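四月，第二阶段笔记（收拾桌面小组）

下午2:40开始。今天来的人只有我和 Yee-man Siu，Cheng-en Lau 在赶另一门课的报告，他说晚上会看这份记录，所以我写得细一点。中文还是写得慢，如果哪里不通顺，请直接在旁边改。

先记上次留下的问题。

一、手指垫。旧的垫子用了几个星期以后，表面变得滑，夹布的时候还可以，夹硬的东西就会转。已经全部换成新的。换的时候我发现螺丝不能拧得太紧，拧紧以后夹爪打开时有一点卡。Yee-man 的办法是先拧到底，再退回半圈。我试了，确实比较顺。请大家以后都这样做，不要每个人用自己的方法。

二、时间对齐。左手和右手的记录开始时间不一样，差得不多，但是做折叠动作的时候看得出来。我把 Skistumach 里面的对齐脚本改了一下，现在以两个夹爪同时合上的那个时刻作为零点。所以每一段开始以前，要先把两个夹爪空着合一下，再打开。忘记合的那一段就不要用了，不要手动去猜。

三、文件名。还是有人用空格。请不要用空格。

今天的任务是“布类分开”：桌上有几块布和一些别的小东西，操作的人要把布拿出来，折好，放到一边，别的东西尽量不碰。Cament 比赛的规则里，碰倒一样东西要扣2分，布掉到地上这一次就算失败。折得好不好看，规则写得很模糊，只说“边缘大致对齐”。我给主办方写信问过，还没有回答。我的理解是，从上面看是一个四边形就可以，但是这只是我的理解。

我们一共做了9次。前面几次是 Yee-man 做，我记录；后面换过来。她的动作比我稳定很多，我常常在抓起来以后停一下，想下一步，这个停顿会被模型学进去。指导我们的老师以前说过这个问题，我今天才真的明白。下次开始以前，我应该先用自己的手把整个顺序做一遍，想清楚了再拿夹爪。

失败的有2次，都是我的。第一次是夹得太浅，只夹到布的一个褶，提起来就滑下去了。第二次是夹得太深，把桌布也一起夹住了，旁边的东西都跟着动。这两次我没有删，放在 Tsao 文件夹里面，标了“失败”，以后也许可以用来训练判断的部分。

关于夹桌布这件事，我想多写几句。从夹爪的角度看，布和桌布都是软的，中间没有很清楚的高度差。人用手指可以感觉到，夹爪感觉不到，只能靠看。所以下去的高度很重要。我现在的做法是：先让垫子的下边轻轻碰到布，再往上抬一点点，然后才合。这样夹到的是布的褶，不是平的地方。如果布是完全平的，就从边上推一下，先推出一个褶来。Yee-man 不太同意，她认为推的动作太多变化，模型不容易学，应该直接从布的角开始夹。我们没有得出结论，下次两种都做，各做一组再比较。

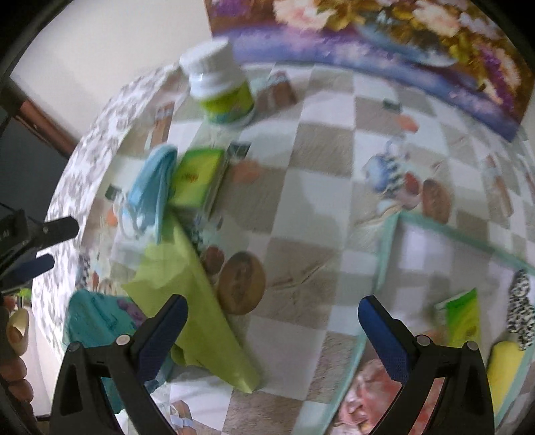
桌面颜色的问题我以前没有重视。Givitz 的分割模型在实验室的白桌上几乎没有错，换到家里这样的桌子就不稳定了。我看原因有两个方面：桌布本身有图案，布上也有图案。黄绿色那块布是单色的，和米白格子的桌布差别大，轮廓应该比较容易找；带紫色花的青绿色布和右边黑白花纹的布就难得多，而且桌布上还印着茶壶、杯子和蛋糕，这些平面的图案会不会被当成真的东西，要专门检查。木杯垫是圆的，也要看一下它会不会和印的图案混在一起。我打算先人工标一小部分，只标布的外轮廓，里面的褶不标。

标注的规则暂时这样定：两块布叠在一起的时候，上面的标完整，下面的只标看得见的部分，不要想象着补。夹爪挡住的地方也不标。如果分不清是布还是桌布，写“不确定”，由另一个人再看一次。

还有光线。窗帘开着和关着，颜色差别很大，今天是开着做的，中间有云，所以前后几段亮度不一样。我本来想全部重做，Yee-man 说比赛的时候也不能控制光线，留着有好处。我同意她。

给 Cheng-en：你上次写的合爪速度的限制，我暂时关掉了，因为它会把快的动作切掉一部分。如果你觉得不应该关，请告诉我，我再打开。配置文件里我写了注释。

下次要做的：
左右夹爪的电池都要先充满，今天右边的做到后面已经在报警。
从角开始夹和先推褶，各做一组。
标注完第一部分以后，Yee-man 和我互相检查。
再写一封信问主办方折叠的标准。
买标签纸。

5:10结束，夹爪已经放回柜子里，钥匙在 Yee-man 那里。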